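8/30/18 – Two-arm cell, shared bench at Prernness
Walked through by me (Tayla), second pair of eyes: Asabe Balogun

I redid this list after last month's got too long to finish before lunch. Tick it, scribble on it, leave it on the clipboard!

## Before power

- [x] **Both bases tight on the front rail.** Good. I leaned on each one pretty hard and neither moved.
- [x] **Cable conduit free to move.** The zip ties on the links are holding. I'd still like a little less loop up near the left wrist – it arches awfully high for my taste (Asabe says leave it, so for now it stays).
- [ ] **Nothing loose on the table that isn't part of the job.** Not a pass. Red wire in a tangle right in front of the headphones, plus the glow stick. Stringy stuff finds its way into grippers, so please put it in the Pimau bin. 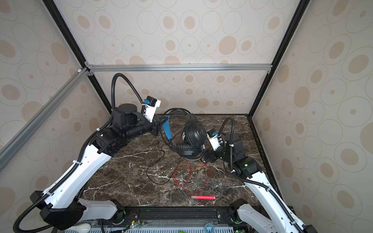
## Slow moves, e-stop in hand

- [x] **E-stop kills both arms.** Tried it 2 times, once from each side of the bench.
- [x] **Speed cap set to 200 in the config.** Somebody had it at 217. Come on, folks.
- [x] **Wrist camera picture comes up on the laptop.** Yes, and the fingers show at the bottom like they should.
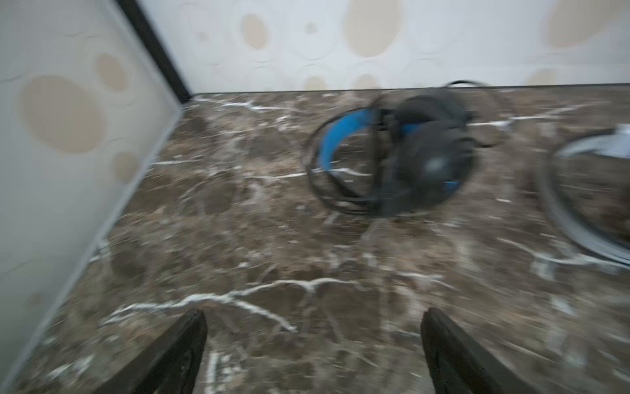

It smears when the arm moves, which I can live with for a safety check, but Mayuree wants a shorter exposure before we do any fine work. I'll put it on the September list.

## Both arms on one part

- [x] **Grip force on the low setting.**
- [x] **Hands out of the cell.** Mine too, I know.
- [ ] **Cords checked before any shared lift.** Needs work, see below. 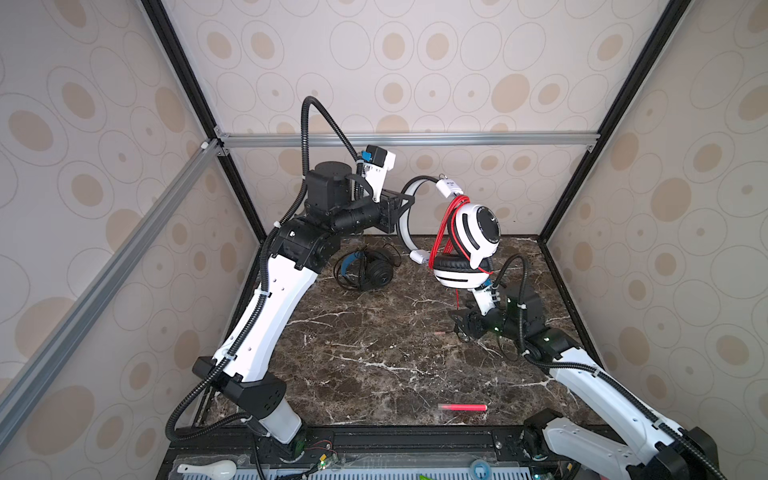
I want a rule about cords and I'm going to keep nagging until we have one. Two arms pulling on the same thing is already the part that makes me nervous, and a cord adds one more way to snag. The white pair had its coiled red cable wrapped at the earcup with strands dangling, and that's exactly what I'd like tied up first. A twist tie is plenty!

Next check is Covadonga's. The key is in the Hoxha drawer.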